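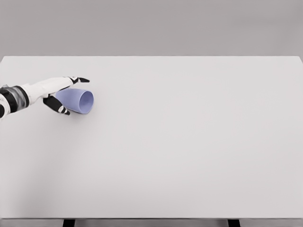

Chapter 17
Setting Up the Hand Before You Let It Grab Anything

I learned to set up a robotic hand from Béla Hajdu at the Hostby shop, and the first thing he had me do was put away the real one. We spent that whole November in simulation, with a plain white table, a lavender-blue cup lying on its side, and a hand with its fingers over the top and its thumb curled underneath. I was itching to hear some motors (who wouldn't be?), but I've started every cell the same way ever since, and that's how we'll start yours.

A cup on its side is a great first object. It's tapered, so your fingers can't all close by the same amount, and on a real table it wants to roll the second you nudge it. If your thumb offset is wrong, you'll find out fast!

Our running case in this chapter is the Prallberg cell, which Charmaine Mtshali looks after. Her simulated cell runs 2000 steps per trial, and the hand has to finish closing by step 900. Write those two numbers inside your notebook cover, you'll want them for every exercise from here on.

Before you run anything, go through the setup in this order:

1. Load the table and check its height against the arm base.
2. Home the wrist, then the fingers, then the thumb. Thumb last, always.
3. Place the cup and save its starting pose under its own name.
4. Close the hand at quarter speed with contact forces turned on.
5. Save the log, even if the run looked terrible.

I skipped step 3 on my first job and lost a whole afternoon. Every time I reset, the cup came back somewhere slightly different, and I kept "fixing" a thumb that had nothing wrong with it. Charmaine still brings it up.

Section 17.1 covers homing, and you'll need the joint limit table from the back of the book open next to you. If your simulator uses degrees and your controller uses radians, sort that out now, before you turn the page.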